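Teun Desmet writes planners for a living, and for most of the past winter his planners have been losing to fruit. The task at Hinditz sounds like a chore you'd give a bored nephew: fruit, scale, tray, scanner, checkout. 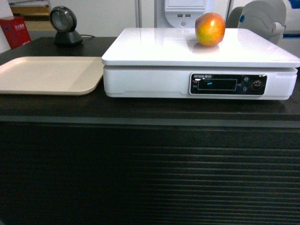
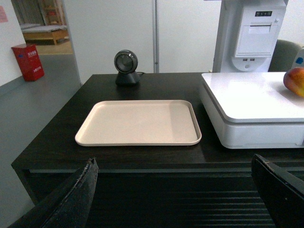 Fruit on the scale, the tray beside it.

PELTDEN, February

"People ask about the hand," Desmet says. "The hand is fine. Ask me about the clock."

The clock, he explains, is the gap between when a camera sees something and when the software believes it. The head view and the wrist view used to disagree by 564 milliseconds. "So the planner had two fruits, both very confident. It reached politely between them."

His colleague Minoru Okabe fixed that with a buffer and, by his own account, a lot of muttering. He also wrote Nadeck, the replay tool that lets the team scrub through a run and see what the planner thought at each step.

"Mostly it thought the glare was an object," Okabe says. "A shiny white platform is a wonderful place to hallucinate."

They now keep 752 logged runs, and every change to the grasp planner has to survive all of them overnight. Desmet's last clever idea failed by 9 the next morning. He has kept the branch, for sentimental reasons.

Does he still use self-checkout himself? "I go to the cashier," he says. "She has very low latency."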